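# Why do we hang on to clothes we never wear?

Samira Khasawneh and I started this back in April, when I couldn't close my dresser drawer and she said (rudely, but fair) that half of it should go. So we made it our project for Consumer Studies! We handed out a survey around Drindbridge and got 107 people to fill it in, mostly students, plus a few of my mom's coworkers who were way more into it than I expected.

Everyone picked one drawer or shelf and told us what was in it and when they'd last worn each thing. That gave us 605 items to sort through -- a lot of typing, and Samira did most of it while I fought with the spreadsheet. 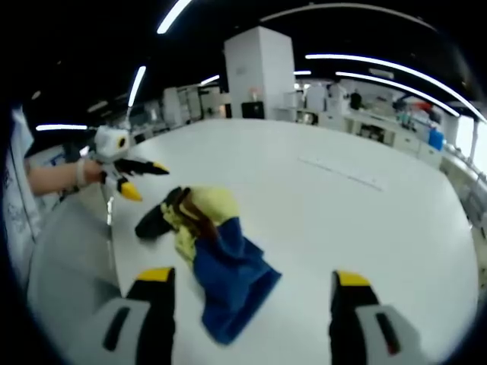 What was the main reason people kept something they didn't wear? It was a gift, and they felt bad about getting rid of it.

I really thought "it might fit again" would win. It came second. Knitwear got the gift answer over and over, and one person wrote a whole paragraph about a sweater from her aunt that itches so much she's worn it once (to the aunt's house, of course). "It cost too much" was way down the list, and 31 people said they'd simply forgotten the thing was in there.

We had two problems. Question four was worded badly, so we threw it out, and we asked in spring, when winter stuff is sitting around anyway. If we did it again I'd ask twice, once in each season, and I'd let people do the closet too -- several of them wanted to.

My drawer closes now, by the way. I moved the sweaters under the bed.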